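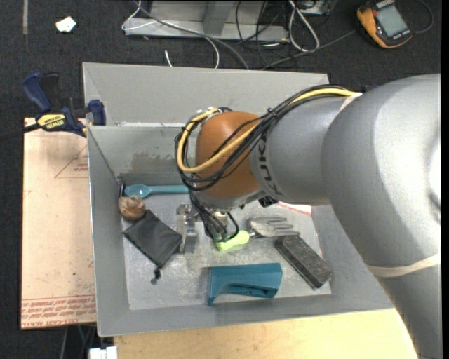
Sunday at the Werau open day

I got to Werau at ten in the morning on Sunday thinking I'd stay an hour, and I left when they were stacking the chairs. If you've driven past the old dairy building on the Aduston road and wondered what goes on in there, well, they teach robot arms to pick things up, and twice a year they let the rest of us in to watch.

The big draw was the bin picking. One large KUKA arm, one gray metal bin, and a pile of stuff that looked like somebody had emptied a garden shed and a kitchen drawer into it. A hand fork with a bright green handle, a teal spoon, a little black drawstring pouch, that kind of thing. The idea is that the arm gets no list of what's in there. It has to look, pick a spot, go down and try its luck.

I hadn't expected how quiet the room would get. Every time the arm swung over the bin people stopped talking, and every time something came up in the gripper they clapped like it was a ball game. The spoon took 3 tries (big groan, small groan, huge cheer). The pouch came up first time, which surprised me, because I'd have bet on anything hard over anything floppy. One of the engineers told me I had it backward, at least for this gripper. Cloth bunches up and gives you something to hold. A flat piece of plastic lying on a flat floor is the one they grumble about.

The software behind it is called Rind, and the Werau crew has been working on it for two years. They keep a log of every pick the arm attempts, good or bad, and the counter on the wall read 2,309 when the doors opened. They were hoping to get a nice bump out of the day, and with that many kids begging for one more go I'd say they got it.

And the kids! There was a table by the entrance where they could choose something from a crate and hand it over for the next round. A girl ahead of me in line spent a good long time deciding between a dog toy and a tape dispenser. She went with the dog toy. The arm dropped it twice, and she was thrilled both times.

Upstairs was calmer. Julisia, the smaller company that shares the building, had a talk on sorting returned goods for online stores, with coffee and some very good poppy seed cake. I'll admit I went up for the cake, but the talk was worth it. They buy a lot of their test items at yard sales, so if you have a box of odds and ends in the garage, they said they'd be glad to take it off your hands. No glass, no batteries, and nothing bigger than a shoebox.

My one complaint is the parking. The lot was full before eleven and the overflow field was pure mud, so wear boots or take the bus, which stops right across the road.

The next open day is planned for March. Doors open at ten and close at 6, entry is free, and groups of more than six should let the front desk know ahead of time. I'm going back, and I'm bringing my own potato masher for the bin.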